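Peltlow Set-up Guide for Freelancers
Part 2: Connecting your translation memory and termbase

Do Part 1 first (license, login, language pairs). If the home screen still says "No workspace" you haven't finished it. Go back.

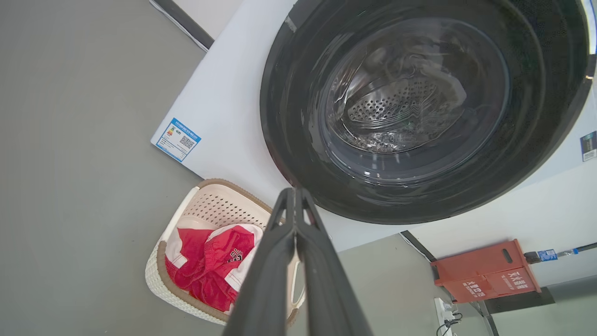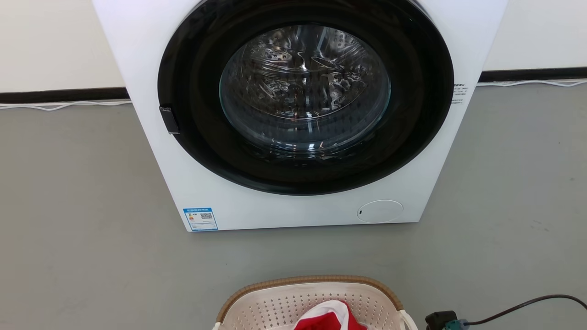

Category: Set-up / Memories and termbases

Before you start

You need:
- your Peltlow login
- the project invite from Cordeiro, or from whichever agency is sending you work
- your old memory exported as TMX, if you have one
- your glossary as a spreadsheet or TBX
- 15 minutes when nothing is due

Don't do this in the middle of a job. Really. An open project locks its memory and the import just sits there spinning.

CAUTION: Make a copy of the TMX before importing. Peltlow cleans the file as it reads it and the cleaned version gets saved over the original. Keep the copy in another folder.

2.1 Creating a memory

1. Resources > Memories > New.
2. Name it. Client, language pair, subject. "Borkthorpe EN-LV manuals" is a good name. "New TM final" is not.
3. Pick source and target language. Variants matter here. US English and UK English are separate languages as far as Peltlow is concerned, and a memory set to the wrong one gives you no matches and no error message either.
4. Leave "Allow multiple translations" ticked if you do marketing text. Untick it for manuals and contracts.
5. Leave "Store context" ticked.
6. Save.

Note: language pair can't be changed after saving. If you got it wrong, delete the memory and make a new one. Faster than writing to support, we can't change it either.

2.2 Importing a TMX

1. Open the memory you just made.
2. Import > From file. Choose the TMX.
3. Peltlow shows a preview of the first 10 segments. Look at them. If Latvian or Estonian letters come out as question marks or boxes, cancel, and export again from your old tool as UTF-8.
4. Under "Duplicates" choose Keep newest. The default is Keep all and it fills your match pane with junk.
5. Under "Tags" choose Convert. If the memory comes from a very old tool and the tags are a mess, choose Strip.
6. Click Import and wait. Big files take a while. The bar stops near the end while the index is built, this is normal.
7. When it's done read the report. Skipped segments are listed at the bottom with a reason code.

Reason codes you will see most:
E = empty target
L = language doesn't match the memory
T = broken tag, couldn't convert
D = duplicate, older one dropped

E and D you can ignore. A lot of L means wrong variant, see step 3 in 2.1. For T, run the import again with Strip and check the formating by hand when you translate.

Note: if you get error 571, the file is still open in another program. Close the other program, wait a few seconds, try again. Restarting Peltlow alone doesn't help.

2.3 Connecting to an agency memory

Agency memories live on the agency's server. You read them, sometimes you write to them, you never download them.

1. Open the invite mail and copy the connection key. The whole key, including the dashes.
2. Resources > Memories > Connect.
3. Paste the key. Click Test.
4. Green tick: click Save. Red cross: the key has expired or has a space at the end. Spaces at the end are the usual reason.
5. Set the access. "Read" for reference memories, "Read and write" for the working memory. The project manager's mail says which is which.

CAUTION: Do not set your own private memory as the working memory on an agency job unless the project manager agreed. Your confirmed segments then never reach the reviewer and somebody has to merge it all by hand. Elīna Kairys on the review side at Cordeiro has asked us to put this in bold. We can't do bold in the help pages so please read it twice.

Keys last until the project closes. New project, new key. Keys from Plendham jobs work a bit different: they are tied to the computer you first used them on, so ask for a new one if you switch laptops.

2.4 Match order and penalties

With more than one memory attached, Peltlow wants to know which to trust.

1. Project > Settings > Memories.
2. Drag the memories into order. Working memory on top, then agency reference, then your own.
3. Set a penalty on anything you don't fully trust. Penalty of 2 for your own older work is plenty. Use 10 for machine translated or unreviewed content.
4. Click Apply. Closing the window with the X does not save. Known issue, being fixed.

A penalty lowers the match score, so a perfect match from a shaky source no longer shows as perfect and won't get filled in automatically. You still see it in the pane.

Note: penalties don't change the word count analysis the agency sent you. That was run on their side with their settings. If the numbers look off, ask them before you accept the job.

2.5 Adding a termbase

1. Resources > Termbases > New. Name it like the memory.
2. Import > Spreadsheet.
3. First row must be language codes (en-US, lv, et, lt). Anything else in the first row and the import stops.
4. One term per cell. Synonyms go in their own row with the same entry ID. No slashes, no commas.
5. Map the extra columns: Definition, Part of speech, Forbidden. Columns you don't map are dropped.
6. Import, then open a few entries and check them.

Forbidden terms show in red as you type and come up again in the QA check. Inflected forms are matched loosely, so for Lithuanian, Latvian and Estonian you'll get some false alarms. Turn the matching down a notch under Termbases > Matching if it drives you mad.

To add a term while translating: select source, select target, Ctrl+E. Goes into the top termbase in your list. Check wich one that is first.

2.6 Quick test

1. Make a dummy project with a one-page file you already translated.
2. Attach the memory and the termbase.
3. Open it. First segment should show a match on the right, terms underneath.
4. Change one word, confirm, go down, come back up. Your new version should be there at the top of the pane.
5. Delete the dummy project. Say no when it asks to delete the linked resources too!!

If step 3 shows nothing: check the variant, check the memory is ticked as well as attached, then log out and in again.

If step 4 shows nothing: the memory is on Read. See 2.3.

Still stuck? Use Help > Send log and write in the box what you clicked last. Logs go to Omolara Aliyu for memories and to Merike Sakalauskas for termbases. Don't attach client files to the log, screenshots of the error are fine.

Next: Part 3, QA profiles and delivery. Backups are in the appendix, settings were updated in February so use the new page.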